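Home Programs Student Work Reports Library Contact

Reducing Waste in Shared Student Kitchens: A Study of Two Residence Halls
Project report, Department of Applied Studies
Prepared by Marisol Brannigan and Sunita Marchetti
October 2024

1. Background

Residence halls with shared kitchens produce a good deal of food waste, and much of it is food that was never opened. The housing office at Hevedby College asked for a student project on the subject after the kitchens in Titcombe Hall and Achterberg Hall were refitted in July. Both halls have the same floor plan and house mostly second-year students. They differ in the way refrigerator space is assigned. In Titcombe, each resident has a marked shelf. In Achterberg, the shelves are open to everyone on the corridor.

The project set out to learn whether assigned shelves lead to less waste, and what residents themselves believe would help.

2. Method

The study ran for four weeks during the fall term. One kitchen in each hall was selected with the agreement of the residents who use it. Food waste was collected in a lidded bin kept apart from the general trash and weighed every evening on a kitchen scale. Residents were asked to place packaging in a different container so that it would not affect the weights. Where food was thrown away unopened, the type of item was written on a sheet fixed to the inside of the cupboard door.

Residents were also invited to take part in short interviews. Participation was voluntary, and names were not recorded. Questions covered shopping habits, cooking for others, and the reasons food was discarded.

The first three days were treated as a trial period and left out of the results. During that time several residents used the wrong bin, and the labels were rewritten in larger letters.

3. Findings

The kitchen with assigned shelves produced less waste in every week of the study. The average for the Titcombe kitchen was about 900 grams a day. The Achterberg kitchen was consistently higher, although the gap narrowed toward the end of the term, when many residents were away and fewer meals were cooked.

Bread, bagged salad, and cooked rice appeared most often on the sheets and in the bins. Salad was nearly always discarded in its original bag. Residents explained that the smallest bag sold at the Viltano market near campus is still too large for one person, and that they seldom thought to share it. Rice was a matter of habit: people cooked more than they needed, put the remainder in a bowl, and did not return to it.

Interviews in Achterberg pointed to uncertainty over ownership. Residents were reluctant to eat or remove food that might belong to another person, and items stayed on the shelf until they spoiled. One resident remarked that she had walked past the same carton of eggs for most of a month — she later found that it was hers.

Titcombe residents reported fewer difficulties of this kind. Their complaints concerned space. A single shelf was considered too small by those who shop once a week, and some kept vegetables in their rooms, where they wilted quickly.

4. Limits of the Study

Only two kitchens were observed, and residents knew that their waste was being weighed. It is likely that some changed their behavior as a result. Liquids poured down the sink were not measured. The two groups may also differ in ways that were not examined, such as how often they eat in the dining hall.

5. Recommendations

The authors recommend that marked shelves be introduced in Achterberg Hall, with one shelf in each refrigerator kept open for food that anyone may take. A roll of tape and a marker should be kept in each kitchen for dating leftovers. The housing office may also wish to repeat the measurements in the spring, using the same scale and the same collection times.

The weighing sheets and interview questions are held by the department and may be consulted on request.
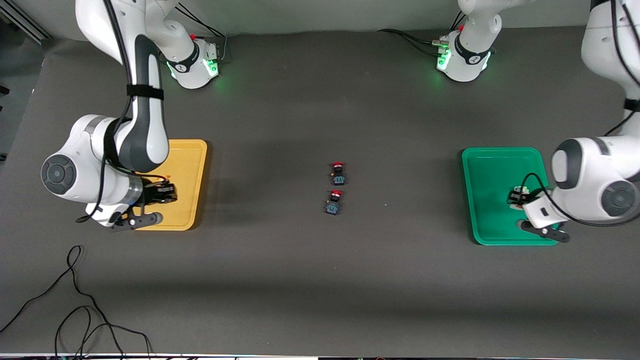 Figure 1. Two robot arms above a gray tabletop, with a yellow tray and a green tray.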